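# Okirano 108 Pour-Over Kettle: is it worth $289?

I've been putting off replacing my old stovetop kettle for years, partly because it works and partly because every electric gooseneck I've borrowed seemed to be selling me a display. The Okirano 108 costs $289. For that you get a kettle, a base, a cord that's too short, and a booklet with a lot of mountains in it.

The claim is temperature control to the degree. Maybe. I checked it against the Teter probe I use for bread, and the two agreed most mornings and disagreed by two or three degrees on others. Could be the probe. I can't tell the difference in the cup either way, and I'd like to see the person who can do it with the labels covered.

What it does well is pour. The spout is thin, the stream starts where you want it, and it stops without dribbling down the neck. My old kettle never managed that. The handle is comfortable when the kettle is half full and noticeably less so when it's full, when the weight sits too far forward and my wrist starts to complain before the second pour.

Heating is slow. A full kettle takes long enough that I've started filling it only for what I need, so the big capacity on the box does nothing for me. The hold function keeps water hot for 50 minutes, then beeps. You can't turn off the beep. I went through the booklet twice looking for a way, and the settings menu has one for changing the color of the numbers but none for that.

I also tried the matching Gbeho filter papers the store pushes at checkout. They're fine. They drain a little faster than the supermarket ones and cost three times as much, so I used up the box and went back.
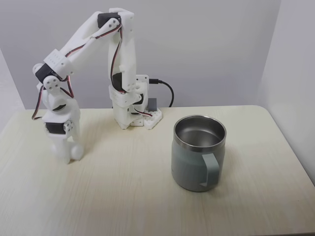
As for the coffee itself, I made the same beans with the same grinder in both kettles for most of May. The Okirano cups were more even from day to day, and I'll give it that. Better? On a few mornings I thought so, and on a few I preferred the old kettle, which makes me suspect I was mostly tasting how awake I was.

Durability is the part I can't judge yet. The box says the switch is rated for 1,000 hours of use, and I have no idea what that means for a thing you press once and walk away from. There's already a faint ring of scale at the bottom, and the opening is too narrow for my hand — a bottle brush gets to most of it.

The Larnivero costs a lot less, has a plain dial, and pours nearly as well from what I remember of a week with one. If mine broke tomorrow I'd buy that.

Three stars out of five. The spout earns two of them.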